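Week 5 notes: Showing the robot what you want

Posted Thursday, February 15, 2018

I've cleaned these up a bit from what I said in class, but they're still my talking notes, so expect some wandering. If you missed the session, read the whole thing before you come to lab. If you were there, the part you probably want is "How to drive the sim arm" near the end (a lot of you were packing up by the time I got to it, and I talk too slowly).

Where we left off

Last week we wrote a pick-and-place by hand. Waypoints, gripper commands, a few if statements, and by the end of the hour most groups had a program that could pick up one block from one spot. Move the block two inches and it grabbed air. You can fix that with more code and we talked about how, but the code gets ugly fast, and somebody has to sit there and think of every case.

This week is the other way in. You do the task yourself, through the robot, and you record what happened. Then you let a learning program try to copy you. People call this learning from demonstration, or imitation learning, or programming by demonstration if they're my age. The names overlap and I'm not going to be picky about them on the final.

What a demonstration is

For this course, a demonstration is one complete try at a task, from the start pose to the end pose, stored as a list of time steps. At every step we save two things:

What the robot knew: joint angles, how far open the gripper is, and the camera picture.

What you told it to do: the command you sent at that moment.

The pairs are what we train on. The program sees the first half and tries to guess the second half. If you remember fitting a line through points from your stats class, it's the same idea with much bigger points.

A thing students mix up every single year: the command and the motion are different! You can tell the arm to go left and have it lag behind, or bump into a joint limit and stay put. We save both. When I say "action" I mean the command.

Two ways to give one

By hand (kinesthetic teaching). You put the arm in a mode where the motors only hold up its own weight, take it by the wrist, and walk it through the job. I love this for beginners. You feel right away where the arm doesn't like to bend, and there's no controller to learn. The downsides: your own arms and torso end up in the camera picture, which is bad news if you're training from pictures, and it's hard to do fine finger work when you're also pushing a heavy wrist around. With two arms it gets silly.

By remote control (teleoperation). You stand or sit off to the side and send commands through some kind of device. A game pad works, a 3D mouse works better, and a tracked hand controller is my favorite because you just move your hand and the gripper moves the same way. The picture stays clean. What you lose is touch. You won't feel the gripper press into the table, so you have to watch for it, and new drivers press into the table all the time.

There's a third setup where you hold a small copy of the arm and the big one follows. We don't have one. I want one.

For the lab we use remote control only, and in simulation first. The real arm, the one labeled Paul, is for the last two weeks, after I've watched you drive.

Why copying goes wrong

I drew this on the board and the drawing was terrible, so let me try it in words.

Say you record lots of lovely smooth demonstrations. Your trained program starts out fine, then makes a small mistake, half an inch to the right of where you would have been. Now it's in a place you never visited, because you never made that mistake. It has to guess. The guess is a little worse, which takes it a little farther from anything you showed it, and so on until it's waving at the wall. The usual name is compounding error, or drift.

The cure (one cure, anyway) is to put recoveries in your data. Start some tries from an awkward pose. Come in off center and then correct. I don't mean drive badly on purpose for the whole try, because then it learns to drive badly. I mean get into trouble, stop recording, start recording, and drive out of trouble.

The second problem is being inconsistent. If you go around the left side of an object half the time and around the right side the other half, a simple learner will average you and go straight into the middle. Pick a side with your partner and stick with it. This causes more bad lab reports than anything else I can think of, and it's such an easy one to avoid.

Third problem: pausing. When you stop to think, the recording fills up with steps that say "do nothing." The program learns that doing nothing is a very popular choice. I've had a trained arm drive up to an object beautifully and then just sit there, forever, exactly where I used to stop and squint at the screen. Think before you press record.

How many demonstrations?

Everybody asks. It depends on the task, how much the start positions vary, and how steady your driving is. For the practice set on the course drive, which we call Andura, I've put in 354 demonstrations from earlier classes, and 88 of those include a recovery. Your group will add 21 of your own. There's also a larger folder with 3,000 short clips of plain reaching moves with no grasping. You can use it to warm up your network or you can ignore it, your choice, no points either way.

Please don't just throw everything in a pot and train. Look at the data first! Play back a handful of tries at double speed and you'll start to see people's habits: the one who always approaches from high up, the one who opens the gripper way too early. Write down what you see. That's question 2 of the write-up.

How to drive the sim arm

The simulator is Florgate, same install as week 3. The remote control plug-in is called Sorkov and it's already in the lab image, so on the lab machines you only have to switch it on. On your own laptop, follow the readme in the week 5 folder and come see me if the controller doesn't show up.

1. Load the tabletop task and press reset. Objects move a bit with each reset, so look at where everything is before you touch the controller. All of it, including the things you don't plan to pick up.

2. Say your plan out loud to your partner. "I'm taking the apple first, from the near side, and lifting straight up." I know it feels goofy. It cuts out most of the pausing.

3. Hold the clutch button to move the arm, let go to freeze it. While it's frozen you can bring your own hand back to a comfortable spot. Small moves with lots of clutching beat one giant stretch.

4. Get above the object first, then come down. With the plate task this matters a lot, because there's a raised rim all the way around and two pieces of fruit touching each other inside it. Fingers slightly open, pointing down, and check whether you're over the fruit or over the rim before you lower anything.
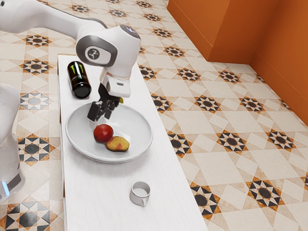
5. Close the gripper and wait for a short beat. The physics needs a moment to settle. If you yank right away the fruit can pop out sideways, and the learner will happily copy the yank.

6. Lift straight up until you're clear of the rim, and only then move sideways. Watch the upper arm too. It's easy to stare at the fingertips and sweep the elbow through something.

7. Set it down, open, back away upward, and stop the recording. Don't stop while the fingers are still around the object! The backing away is part of the task.

8. Mark the try as keep, recovery, or toss. Be fair about it. A try where you dropped the fruit and picked it up again nicely is a recovery. A try where you dropped it and gave up is a toss.

Swap drivers after every few tries so both partners get practice, but agree on the approach side before you start (see above, I'm going to keep nagging).

A word about depth. On a flat screen it's really hard to tell how high the fingers are. Use the shadows on the table if your object has one, and use the second camera view, which is on the V key. Some people like to turn the view so they're looking along the table and some like it from above. Either is fine for driving, since the camera that gets recorded is a separate one and doesn't move when you move yours.

What to hand in

One folder per group, with:

Your recorded tries, marked.

A plot of gripper opening over time for three tries you kept, all on the same axes. If the three lines look like they come from three different people, say so and tell me why.

A page or so of writing. Cover the habits you noticed in the old data, which side you chose and whether you stuck to it, and where you paused. Plain words are fine, and I'd much rather read about a messy session than a made-up clean one.

No trained model yet. That's next week, and it'll go a lot better if this week's driving is decent.

Leftover questions from class

Can one person do all the driving if they're much better at it? No, sorry. I want everyone to have their hands on the controller.

Does the speed of the demonstration matter? Yes. The learner copies your speed along with everything else. Slow and steady is good, but crawling gives you huge files full of nearly identical steps.

Do we need to save the tosses? Yes, keep them in their own subfolder. We used the old ones from last December to test a failure detector and they were great to have.

Can we skip the simulator if we've driven a real arm before? Nope. Nice try, though.

Reading for next time is the handout on behavior cloning, sections 1 and 2. Skim the math in section 3 and we'll go through it together on the board.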